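Homcombe to Open Second Dry Goods Packing Line in April

Homcombe, the contract packer of shelf-stable foods, will start a second dry goods packing line at its Clelico site in April. The line will handle mixed cartons of packaged noodles, rice, dried soups and beans for regional grocers and food pantries. Equipment installation is complete and test runs are under way on the day shift.

The new line is rated at 572 cartons per hour. The existing line, which will stay in service, runs at roughly 140 cartons per hour on mixed orders and has been at capacity since last fall. Single-product orders will move to the older line once the changeover is finished.

"Mixed orders have grown faster than we planned for," said Rekha Sisodia, director of operations. "A pantry order may call for 12 different items in one carton. Our present line was laid out for one or two."

Cartons on the second line are filled from open-top bins and checked by weight before sealing. Any carton outside the set weight range is moved to a side lane, opened and repacked by hand. Weight records are kept by lot and can be sent to customers on request.
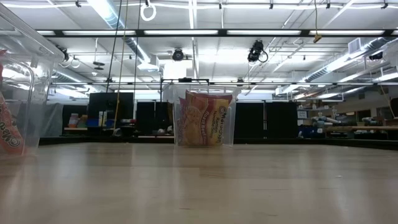
Homcombe has also revised its carton sizes. The three current sizes will be replaced by two, both of which stack evenly on a standard pallet. A full pallet of the smaller carton holds 64 units; the larger holds 36. Customers who use their own shelving should check the new outside dimensions before placing April orders. Drawings are available from the order desk.

Date coding will change at the same time. The pack date and lot number will be printed on the short side of each carton - the side that faces out when pallets are loaded in the usual pattern. Cartons coded under the old format will remain valid until stock is used up.

The company will add 61 jobs at the site, most of them on the packing floor. Training is led by Tatsuya Tanabe, floor supervisor, and covers lifting, allergen handling and line clearance between orders. Hiring for the evening shift is still open.

Inmaculada Villalobos, who manages customer accounts, said order cutoff times will not change. Orders received by 2 p.m. will continue to ship the next working day. Orders of more than 20 pallets need two working days, as before.

Prices for existing contracts are fixed through their current terms. New rates for mixed cartons will apply to contracts signed after the line opens.

Press and customer inquiries: Sayaka Wada, Homcombe Communications Office.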